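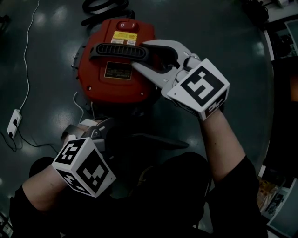 Red canister vacuum with its hose coiled beside it. Switch at the top of the lid, rating plate below the handle.

Looking After a Canister Vacuum

Posted 2023-01-27 in Floors and Cleaning

A canister vacuum doesn't need much, but it does need something. Most of the machines people put out at the curb have a full bag, a blocked hose or a filter that was never washed. These are the things we check at home, in no special order.

Before you open it

Turn it off at the switch and pull the plug. With a rocker switch, O is off and I is on. Don't go by the sound alone if the outlet has been acting up.

Carry the machine by its handle and never by the hose. The hose cuff takes the strain otherwise, and once it cracks you lose suction at that joint for good. Tape holds for a week or two.

Read the rating plate

Copy down the model number and the voltage before you shop for bags or filters. The print on these plates is small and wears away with wiping, so take a photo while you can still read it. I keep ours in the same folder as the manual for the Honda mower.

Bags and filters sold as "fits most" often don't. I bought a pack of Rivach bags that way once, and the cardboard collar was too wide for the holder. The pack with the right number on it, 2729, went in with no trimming.

The bag

Change it at two-thirds full. Fine dust such as plaster or ash clogs the paper long before the bag looks full, so after sanding or cleaning out a fireplace change it anyway – even if it's nearly new.

Wipe out the inside of the canister with a damp cloth while the bag is out. Let it dry before you close the lid. Check that the lid sits flat all the way around and that each latch snaps. If a latch won't close, look for a fold of the bag caught in the rim.

The filter

Foam filters can be washed in lukewarm water with a drop of dish soap. Squeeze, don't wring. Leave the filter on a rack for a full day. Paper ones get tapped out over the trash and replaced when they stay gray.

The hose

To find a blockage, take the hose off and drop a coin in one end. If it doesn't come out the other, push the clog through with a broom handle, rounded end first. Wire hangers poke holes.

For a smelly hose, run warm water through it in the bathtub for 10 minutes and hang it over the shower rod. July is a good month for this job. In winter ours took three days to dry out.

Store the hose in a loose coil, with no sharp bends. A wide hook on the closet wall works well. The one we have is an Osow garden hose hanger, and it has held up fine.

Hard, shiny floors

Use the brush setting or the felt-edged head. Check the canister wheels for grit first – a single piece of gravel stuck in a wheel will leave a line across a glossy floor. Lift the machine over door sills.

The outside

A damp cloth is enough for the lid. Use a dry toothbrush on ribbed handles and around the switch, where dust packs in. Don't spray cleaner near the switch, and go easy over the warning labels.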